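Workshop tips: building a small gripper arm at the bench

Last updated: November 17, 2024

These notes come from the arm we are building in the shared workshop at Illville. It is a two-finger gripper on a bench arm, meant to pick up printed gears and put them together. Most of the tips apply to any small motor project.

Bolt the base down first. A clamp will do for a day, but it creeps. We used a square of old worktop with four bolts through it, and the arm has stayed put since April.

Keep the motor supply and the control board supply apart. Join the grounds and nothing else. If the board resets each time the arm lifts, look at the supply before you look at the code.

Leave slack in the cables at every joint. Move each joint by hand to both ends of its travel with the power off, then tie the cable. Cable ties should be snug but still able to turn.

Print gears flat, one material for the whole set. Clean the first layer with a sharp knife, as the lip left there is enough to make the teeth bind. Dry candle wax rubbed on the teeth is good enough for testing. The Dunow grease we keep on the shelf is better for the finished thing, but it gets on everything – put it on last.

Sand the pegs, not the holes. Start with 60 grit only if the peg won't go in at all, then finish with 200. Check the fit every few strokes.

Set the closing force low. Start with the fingers closing on a folded tea towel and bring it up a little at a time. A printed gear will crack at the hub before the motor complains.

Try the moves in simulation before you try them on the bench. We use a plain model with a grey surface and white parts, and the real arm only gets a move once it has run 200 times on screen without a knock.
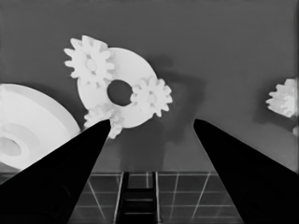

Page 3

The view between the fingers is the one to check. With the black fingertips open and the disk and its small gears ahead of them, look at how near each tip comes to a part. The left one is very close to the lower edge of the disk at this point, and it hides part of a gear. If a tip covers the thing you want to pick up, come in from another angle.

Watch the shadows too. A dark patch beside a part can be taken for an edge, so try the same move with the light in a different place.

Save each version of the move file under a new name. Ours are kept in the Flinness folder on the workshop computer, with a line at the top saying what was changed.

Switch off at the wall before changing a finger. The spare screws are in the Ajayi tin, second shelf. Please put back the long ones.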